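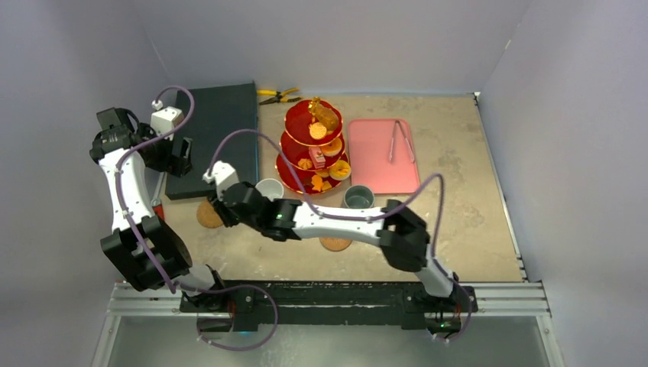 Dreistöckige Etagere mit tiefroten Tellern und Goldrand, links daneben die dunkle Platte

Binau – Liesmich zur Sammlung

Schön, dass ihr hereinschaut! Binau ist eine Sammlung deutscher Bezeichnungen und kurzer Beschreibungen für Dinge, die auf Tischen stehen und liegen: Geschirr, Servierständer, Unterlagen, kleines Werkzeug. Angefangen hat sie in einem Januar als Wortliste von Roxana Sima, die für das Inventar in Todton endlich wissen wollte, wie man das Ding mit den drei Tellern übereinander einheitlich nennt. Inzwischen sind es 3.839 Einträge geworden, und über die Etagere wird immer noch gestritten.

Inhalt

Die Einträge verteilen sich auf 29 Sachgruppen. Am besten gepflegt sind Geschirr und Servieren, am dünnsten ist bisher alles, was mit Textilien zu tun hat. Jeder Eintrag besteht aus einer Hauptbezeichnung, möglichen Nebenformen, der Farbe in freien Worten, einer Lageangabe und einem Bemerkungsfeld, in das ihr bitte ruhig etwas hineinschreibt.

Ein Eintrag sieht so aus:

bezeichnung: Etagere
nebenformen: Servierständer, Tellerständer
farbe: tiefrot, Rand golden
lage: ungefähr Tischmitte
gruppe: Servieren
bemerkung: drei Teller, als ein Gegenstand erfasst

Zur Schreibweise

Eine Etagere bleibt ein einziger Eintrag, solange die Teller am Ständer sind. Liegt ein Teller einzeln auf dem Tisch, bekommt er seinen eigenen. Mervyn Mottram hat das anfangs anders gehandhabt, und in den älteren Dateien aus Didthorpe findet ihr deshalb noch »Teller, oben« und »Teller, unten« – das wird nach und nach umgestellt.

Bei Zangen nennen wir die Farbe der Griffe zuerst, also »Zange, Griffe gelb, Backen dunkel«. Für schlanke Werkzeuge mit Griff und Metallschaft gibt es den Sammelbegriff »Stabwerkzeug«. Den nehmt ihr bitte immer dann, wenn die Spitze nicht zu erkennen ist, auch wenn es euch in den Fingern juckt, gleich »Schraubendreher« einzutragen. Ein rot-schwarzer Griff allein verrät eben noch nicht, was vorne dran ist.

Eine dicke, rechteckige Unterlage heißt bei uns »Platte«. »Schneidebrett« schreiben wir nur, wenn der Zweck bekannt ist. Fast schwarze Flächen mit einem leichten Stich ins Blaugrüne werden als »dunkel« geführt, der Farbstich kommt in die Bemerkung. Flecken und Schrammen auf der Tischfläche gehören ebenfalls dorthin und bekommen keinen eigenen Eintrag.

Dateien

eintraege.csv – die vollständige Liste
gruppen.csv – die Sachgruppen mit kurzer Erläuterung
stoica.txt – die Abkürzungen aus der alten Liste Stoica, soweit wir sie auflösen konnten

Bekannte Schwächen

Goldränder sind uneinheitlich erfasst, mal unter Farbe, mal unter Bemerkung. Die Lageangaben stammen von verschiedenen Leuten, und »hinten links« meint leider nicht bei allen dasselbe. Korrekturen nimmt Roxana gern entgegen, am liebsten mit der Zeilennummer dazu.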